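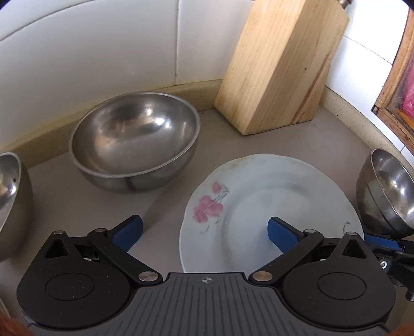 Kolutero hand gripper at a kitchen worktop, blue pads fitted.

Kolutero Hand Gripper – hire and purchase
Supplied and looked after by Priscombe

Two-finger gripper you hold and work yourself. Same finger geometry as the arm-mounted Kolutero, so what you record by hand carries over to the arm without redoing the grasp. Good for kitchens, utility rooms, shop counters, anywhere you'd rather not bolt an arm down.

Back in stock from May. Hire units go out first come first served, sale units on a short wait.

What you get
Gripper, fully assembled
Blue rubber finger pads, one pair fitted, one pair spare
Side bracket, blue and black, fixed with a single screw
Hex key
Carry case
Printed quick start card (the long manual is a download, ask for the link)

Fingers and linkage
Two linkage arms off two round hubs, one each side of the ribbed housing. Pads are angled in towards each other. Both sides move together, so you don't have to centre the thing perfectly before closing. Pivot pins are metal and can be got at with the gripper in one piece. Check them for play every 50 hours of use, sooner if it's been in flour or sugar.

Crockery and steel
Most of our enquiries are about plates and bowls so a few notes.
Plates – come in at the rim, one pad over and one under. Scalloped or wavy rims are fine but pick a spot where the pad sits flat. A plate lying flat on a hard worktop is the awkward one. Slide it to the edge first, or use the thin pads (extra, see below).
Mixing bowls – take them by the rolled rim. Polished steel is slippy with any grease on it, wipe the pads and the bowl. Big bowls want to swing, keep the lift low and slow.
Knives – no. Not rated for blades, please leave the knife block alone.

Cleaning
Pads come off and can go in warm soapy water. Dry them befor refitting. Body is wipe-down only, damp cloth, nothing abrasive. Do not put the gripper in a dishwasher. We have had one back.

Not included
Camera. The bracket takes the usual small action types, tell us which you've got and we'll check the fit.
Recording software. We suggest Vidis, which reads finger opening straight off the gripper over the cable. Seperate licence, we can add it to the order.

Extras
Thin pads, pair
Soft pads for glassware, pair
Second side bracket
Long cable

Hire
Minimum 3 days. Longer hires priced by the week, ask. Collected and delivered by our own van inside the Priscombe area, courier otherwise. Courier orders for Thursday dispatch need to be in by noon Wednesday – no exceptions, the van won't wait.
Deposit goes back once we've checked the pins and pads. Ordinary wear on pads is expected and not charged.

Warranty
365 days from delivery on new units, parts and labour. Pads not covered, they're consumable. Drops not covered either, though send it in anyway and we'll quote.

Training
Half-day session at your site for up to 5 people. Taken by Innes Rutherford, covers grip approach, pad changes and basic care. Bring the crockery you mean to use, not the nice stuff.

Trade
Chatzigeorgiou handle bulk and overseas orders. Contact us first and we'll pass you on with the right part list.

Prices on request while the new list is being sorted. Use the enquiry form, say hire or buy, dates if hire, and what you want to pick up with it.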